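Pit layout for the Cernar chamber program

tromdale_vla
2/27/18
Our conductor, Dariusz Szczepańska, wants the violas on the outside for the May concert, with cellos inside. The hall seats 300 and the stage is shallow. Has anyone run this with 12 upper strings?

pegbox80
Yes, at Vomska. The viola f-holes face the back wall in that position, so you lose level above the staff. We angled the stands inward and moved the first desk up one step. It helped a little.
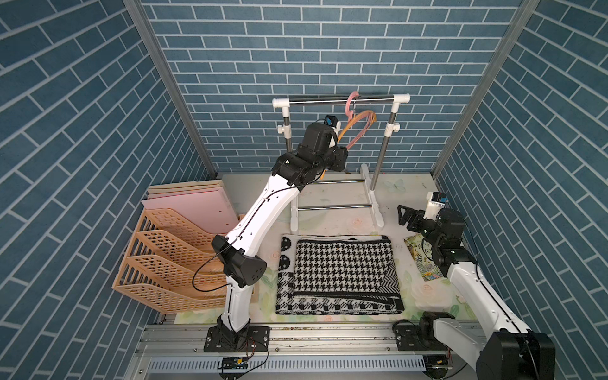 The bigger issue was the cello endpins. With cellos inside, the third desk ended up on the riser seam. Check that before the first rehearsal.

lowC
Disagree on the level. In a hall that size the loss is minor. What matters is whether the second violins can hear the bass line.

pegbox80
It was not minor in the Alemneh overture. The viola solo at bar 80 was covered by two horns.

lowC
That is a horn dynamic, and a conductor can fix it with one marking.

tromdale_vla
We are doing the Alemneh too. I will ask for 3 desks of violas and try both layouts at the first read-through. Riser seam noted.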